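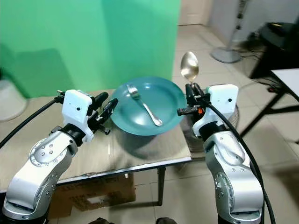
Reusable tableware for the Wustora lunch service was the only subject of the March meeting, held at 4:30 p.m. in the Provberg dining hall. The minutes of the previous meeting were approved with one correction: the dishwasher temperature in item 3 is the final rinse, measured at the rack. For the purposes of these minutes, "plastic plate" means a rigid, washable plate such as the teal one with the fork on it, and does not include the single-use plates still held in the Mavgate storeroom.

Present: Xiomara Greenberg (chair), Jouko Pesonen (minutes), Esperanza Quintana, Heino Butkienė, Milagros Arrieta.
Apologies: none.

1. Stock and losses

Pesonen presented the stock sheet. The service bought 1821 plates at the start of the program, and 942 are now in circulation between the two sites. The remainder is divided between reserve stock, breakage, and plates not returned. The sheet does not separate these three causes. Mavgate logs breakage by date; Provberg logs it by crate, and only when a crate is refilled. A combined figure would mix the two methods and was not attempted.

Knife marks were noted on older plates at both sites. The supplier's sheet gives no limit for surface wear, so kitchen staff have been withdrawing plates by eye. Quintana described a fingernail test used at her previous kitchen: if a nail catches in the mark, the plate is withdrawn. The test was accepted as an interim measure.

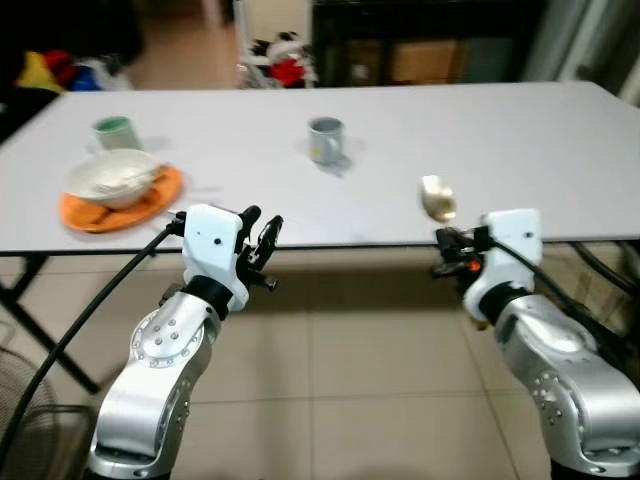
Milagros Arrieta asked whether plates withdrawn for wear would be credited to the site or charged as losses. She said that a site which inspects carefully should not look worse on paper than one that does not inspect. It was agreed that withdrawn plates will have their own column and will not count toward the loss rate.

Action: Pesonen to add the column and send the revised sheet to both kitchens.

2. Washing and drying

Butkienė reported on the wash trial. The short cycle takes 90 seconds and gave acceptable results on flat plates. Bowls came out with water standing in the foot ring and had to be turned by hand. Plastic holds less heat than china after the rinse and dries more slowly, so racks were being stacked before the contents were dry. Three changes were tried: wider spacing in the rack, a higher dose of rinse aid, and a longer wait before stacking.

Wider spacing made the largest difference and costs nothing except capacity. The higher dose left a film on the cutlery, most noticeable on spoons, and was discontinued.
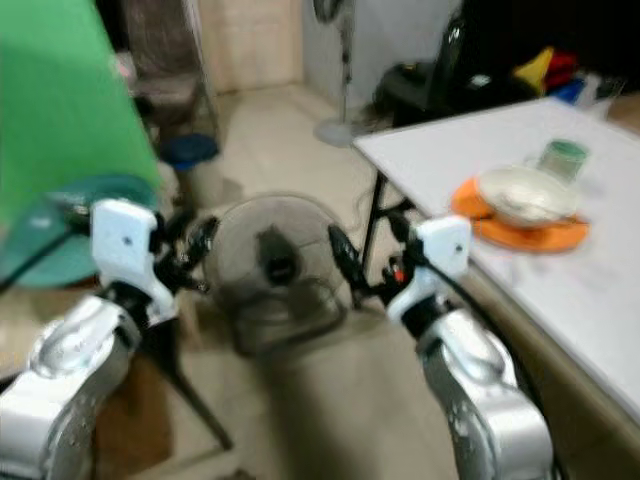

The longer wait worked at Provberg, where there is shelf space beside the machine. At Mavgate the racks have to be moved before the next load comes out, and the wait could not be kept during the second sitting. Butkienė proposed a wheeled rack trolley for Mavgate with six levels. Greenberg asked for the outside dimensions before any quote is requested, as the pass door is narrow and opens inward.

Action: Butkienė to measure the pass door and confirm trolley dimensions.

3. Returns from the dining rooms

Bowls are being returned stacked on plates with food between them, which slows scraping. Arrieta will move the scraping bin ahead of the stacking point at Provberg and report on the result. No change at Mavgate until the trolley is settled. 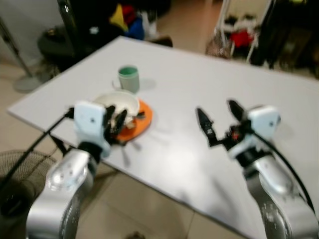

4. Other business

The single-use plates at Mavgate will be kept for machine breakdowns only. Quintana asked that the key to that storeroom be signed out. Agreed.

The meeting closed at 5:40 p.m. Next meeting to be arranged once the door measurements have been circulated.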